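# How a Documentary About a Band Gets Its Sound

A documentary about a band has two kinds of sound in it. The first kind is music. The second kind is everything else: talking, doors, footsteps, a van engine, people clapping. Putting both kinds together so that you can follow the story is called **sound mixing**.

We will use one film to explain how it works. It is called *Proncombe*, and it follows a four-piece rock band named Cletar through one November of concerts. Larysa Dmytriv directed it. Vsevolod Yatsenko mixed the sound.

## What is a track?

A track is one recording of one thing. If you put a microphone in front of a drum, you get a drum track. If you put another in front of the singer, you get a voice track.

For the biggest concert in *Proncombe*, the crew recorded 20 tracks at the same time. Eight of them were for the drum kit alone. A drum kit is made of several drums and several cymbals, and each one is in a different place and has a different loudness. One microphone would hear the nearest part well and the rest badly.

The other tracks were the bass, two guitars, the voices, the keyboard, and the audience. The audience microphones pointed away from the stage, toward the seats.

## Keeping picture and sound together

Cameras and sound recorders are usually separate machines. Each one has its own clock inside. If the clocks do not agree, the singer's mouth moves and the words come late. This is called being **out of sync**.

There are two common ways to fix it.

1. **Clapperboard.** A person closes a hinged stick on a board in front of the camera. The editor finds the picture where the stick shuts and the place in the sound where the clap is. Those two points are lined up.
2. **Timecode.** A small box sends the same running clock to every machine. Each picture and each piece of sound gets a number made of hours, minutes, seconds, and frames.

The *Proncombe* crew used timecode at concerts and a clapperboard for interviews. At one concert the timecode box for the second camera lost power. Nazar Holovko, the editor, had to line up that camera by watching the drummer's sticks. It took him until Friday.

## Why talking is hard to record

Music at a concert is loud, so the microphones pick it up easily. Talking is quiet. Other quiet sounds, such as a refrigerator or traffic, can be nearly as strong as the voice.

Sound level is measured in **decibels**, written dB. A quiet room might measure 50 dB or less. A loud rock concert can reach 101 dB or more, and sound that strong can harm your hearing if you stay in it. That is why the crew and the band's road manager, Antonina Palamarchuk, wore ear protection near the stage.

For interviews, the sound recordist used a small microphone clipped to the person's shirt and a long microphone held above the head on a pole. The long one is called a **boom**. The clip microphone is close to the mouth but can rub on cloth. The boom sounds more natural but also hears more of the room. Recording both gives the mixer a choice.

## Room tone

After each interview, everyone in the room stood still and said nothing while the recorder kept running. This recording is called **room tone**. Every room has its own faint sound, even when it seems silent.

The editor needs room tone for the gaps. If Nazar cut out a cough and left nothing in its place, you would hear the sound drop away for a moment and come back. He filled the gap with room tone from the same room - tone from a different room would not match.

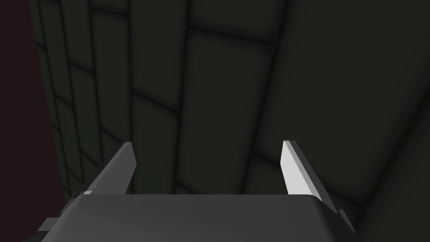
## The mix

When the editing was finished, *Proncombe* went to a mixing room at a company named Ullance. The mixer sat at a desk with sliding controls called **faders**. Pushing a fader up makes its track louder. Pulling it down makes it softer.

The most common job was **ducking**. When someone starts talking over a song, the song is turned down a little. When they stop, it comes back up. Vsevolod did this 61 times in the film. A computer can do ducking by itself, but he moved most of the faders by hand so that each change ended on a beat.

The hardest part was a song named "Stetsiuk." It starts in a dressing room, where the guitarist, Bohdan Dovhaniuk, plays it on a guitar that is not plugged in. Halfway through, the film cuts to the stage and the full band. The two recordings were at different speeds. Vsevolod stretched the dressing room version slightly, without changing the notes, until the beats met at the cut.

## Words to know

- **Boom:** a microphone on a long pole
- **Ducking:** turning music down under a voice
- **Fader:** a sliding control for loudness
- **Room tone:** the sound of a room with no one talking
- **Sync:** picture and sound happening together
- **Track:** one recording of one thing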